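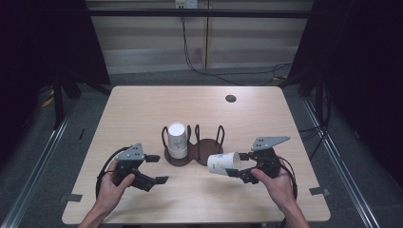
How often does the cup station get checked?
Every morning before the kettle goes on, and again whenever Maldonado hosts a meeting.

Skamlow House, second-floor break room
Checked by Nicanor Jara, Mar 20, 2026

Cup holder stands flat: OK. Rocks if you lean on it, so don't.
Wire loops straight, no sharp ends: OK. One got bent in July and was straightened with a spoon.
Paper cups clean and round: OK. Squashed ones go in the bin, not back on the stack.
Tabletop wiped: Fair. Wiped by someone in a hurry.
Cables clear of the walkway: OK
Spare cups, sleeve of 50: LOW. Davine has been told. Davine has been told before.
Kettle lid closes: FAIL. Ticket 116, still open, like the lid.

Next check: tomorrow, same pen if it's still here.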